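List: household-automation
Date: Mar 1, 2018
Subject: Re: Re: Dishes as a benchmark chore

> The Turau group keeps telling us that table clearing is "nearly
> done." I have heard this about laundry too. Before I put a line
> in the Pristen budget for it I'd like to know what a two-finger
> arm can do with ordinary bowls and plates, the kind people own,
> and what it can't. Please leave out the dishwasher. Just getting
> things off the counter and into a tray.

I can answer part of this. The short version is that picking is in fair shape, stacking is slow, and unstacking nested bowls is where the time goes.

Our reference set is mismatched on purpose. The Mosine trials last July used 33 identical white bowls, and the numbers that came out of them were good for identical white bowls. Change the rim thickness or the curve of the wall and the grasp has to be worked out again. Painted glaze is a second problem. A glare spot on a glossy bowl moves when the wrist moves, and a segmenter that has learned edges from color will sometimes take the spot, or the border of a painted flower, for a rim.

Glassware on the same counter makes it worse. Depth readings on translucent tumblers are poor, so we plan around them with a wide margin, and the margin costs reach. 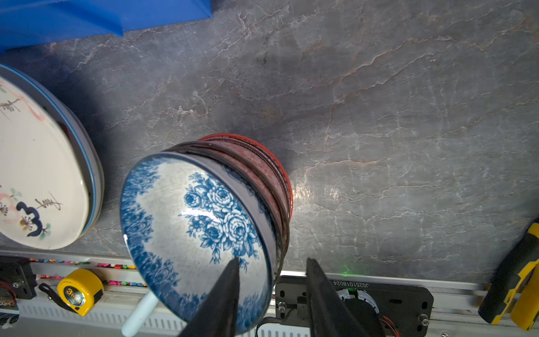
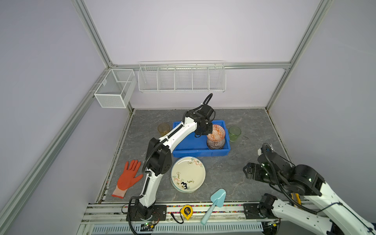
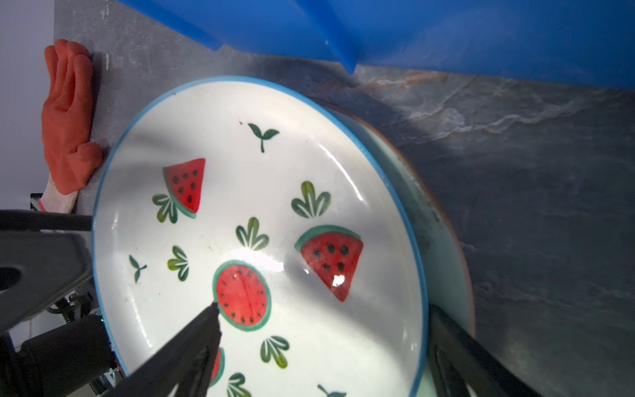

Is a two-finger gripper enough for clearing a table, or do we need a hand?

Two fingers are enough for single bowls, cups and most plates that have some edge to get under. They are marginal for a flat plate lying on a flat counter, and poor for separating nested bowls that stick. A hand would help with the second case, but it adds cost and failure points, and I would try a better wrist motion first.

Figures from our own log, for what they're worth. We ran 3,505 pick attempts on dishes. Over 3,000 ended with the item lifted and held. Of the misses, 106 were double picks, where the bowl underneath came along with the top one. The rest were mostly slips at the rim, plus a few planner timeouts that I should probably have filtered out before counting.

A double pick is the expensive error. A slip on the way up usually leaves the bowl where it was and you go again. With a double pick the lower bowl can let go anywhere between the counter and the tray. Weighing at the wrist catches most of them, but only if the arm pauses long enough for the reading to settle, and the pause is most of the reason our cycle time looks bad next to the Turau figure.

On plates, the Nnaji fingertips (the tapered ones) did better than the flat pads we started with. I don't have a clean comparison because we changed the approach angle in the same week.

For the budget line: I would fund the picking work and hold the rest until someone shows unstacking on a mixed set, with the failures reported by type. If the Turau people will release their raw log I can run it through our scripts and post the breakdown to the list.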